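**Ticket 656: Gurnness table, left flipper weak after warm-up**

Reported by Ulla Sæther. Flipper holds on a cold start, then drops under load after 200 balls.

Coil resistance normal. Fuse good. End-of-stroke switch gap reset, no change.

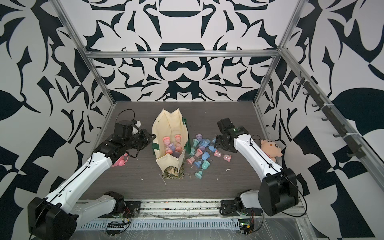
Swapped the coil sleeve for a Czerwiński part. Fault returned at ball 400.

Reflowed the header pins on the Lalen driver board. One joint was cracked.
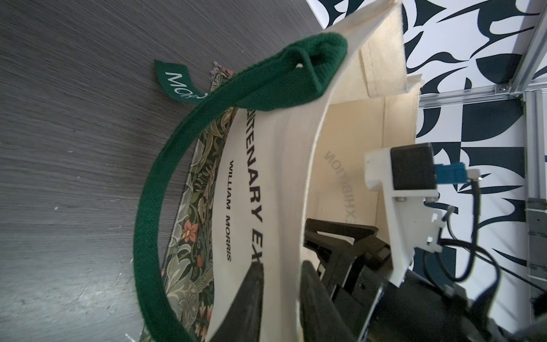 Ran 600 balls with the glass on. No drop. Right flipper not tested.

Status: monitoring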